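Section 3. Setting Up the Sorting Task

Applies to: Preltstead Robotics Club, grocery bench, two-arm cell
Maintained by: Zeyu Fu
Control software: Lekormont, club build 2324

Complete Section 2 (power and emergency stop check) before starting. Two students are required for every run. One operates the laptop and the other stays at the stop button.

3.1 Placing the basket

1. Clear the pick area of tools, tape and spare parts.
2. Set the light blue basket on the table with its long side facing the arm that will do the picking.
3. Check that the basket is empty and sits flat.
4. In Lekormont, load the pose file "basket_near" and set the speed limit to 11 percent.
5. Jog the gripper down to the near edge of the basket with the fingers open.
6. Stop when one fingertip is just below the rim, near a corner. Save this point as RIM_A.

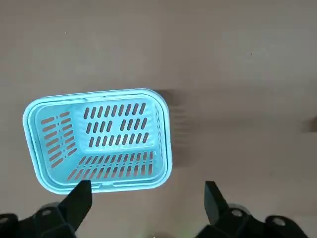 7. Raise the arm straight up before moving to the next corner. Repeat steps 5 and 6 for RIM_B.
8. Compare the two saved heights. If they differ by more than 3 mm, reseat the basket and teach both points again.

CAUTION: Do not close the fingers on the rim during teaching. The basket will shift and both points will be lost.

Note: The slots in the basket walls cast a striped shadow when the light comes from one side. The Patwary vision module can read this as a second edge. If the preview shows two outlines, turn off the side lamp and refresh.

3.2 Loading the rack

1. Place the wire rack on the table with the lower shelf toward the front.
2. Put tall boxes and bottles on the upper shelf. Lean boxes back against the mesh.
3. Lay flat boxes on the lower shelf.
4. Tighten all bottle caps. Bottles without a cap may not be used.
5. Enter the items in the run sheet using the names in the Zostix item list. Do not make up new names. The scoring script rejects them.

Note: Items over 700 g are outside the limit for club runs, whatever the arm is rated for.

3.3 First pick

1. Fold the idle arm up and away from the rack. Confirm that it shows "Parked" in Lekormont.
2. Select "Single pick" and choose a small, light package for the first run.
3. Say "moving" aloud, then press Start.
4. When the gripper has closed, press Hold. Look at the grip from the side. The package should hang upright between the fingers and clear the tabletop.
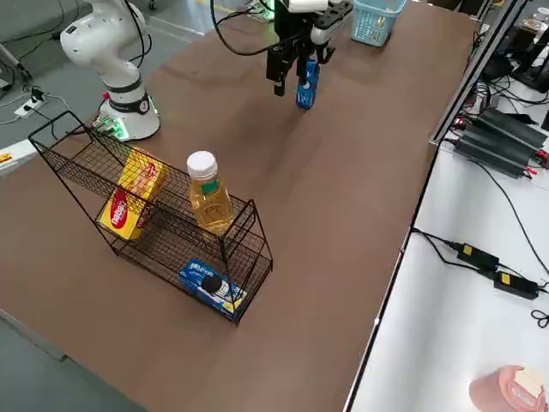

5. If the package is crooked or slipping, press Lower, then Open, and return to step 2. Do not reach in to straighten it by hand while the arm is on Hold.
6. If the grip is good, press Resume. The arm will carry the package to the basket and release it above the saved rim height.
7. Write the result in the run sheet as P (placed), D (dropped) or S (stopped).

CAUTION: Keep arm cables clear of the wrist. If a cable loop tightens as the wrist turns, stop the run and unwind the joint in jog mode.

CAUTION: Power adapters stay on the side table. Do not move them onto the sorting table to gain cord length.

3.4 Before a full run

Single pick must be placed correctly on three tries in a row with no change to the saved points. If the basket or rack is bumped at any time, go back to 3.1, step 5. The Tuesday group resets all points at the start of its session and does not use those saved by other groups.

Settings for full runs are in Section 4.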